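Aurora Amaral wrote the bench rules at Gimcombe, and she is aware of how they read. "Like a lease," she says. "A lease for people who arrange flowers with robots."

The rules fill 2 pages. The first draft ran to 30 and was read, she suspects, by its author. What survived is mostly about hands: keep yours off the table while the arms have power, and say "clear" out loud before you start them. "People feel silly saying it. Good. Feeling silly is cheap."

Her colleague Milagros Bustamante wanted a rule against stopping an arm by grabbing it. Amaral thought it too obvious to print. They argued until March, and Bustamante won.
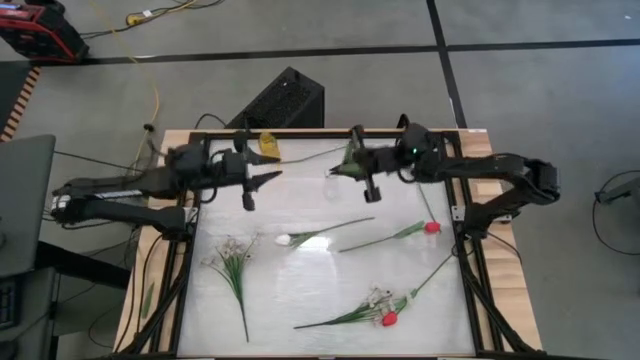
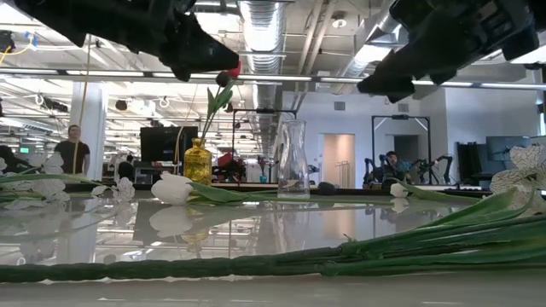
Then there is the log. Every failed attempt goes in, including the embarrassing ones, and entry 679 says only "my fault." Amaral sent it back for more detail. She would like to reach 1,000 entries before anyone proposes a third page, though she admits she has already started drafting one. It concerns coffee.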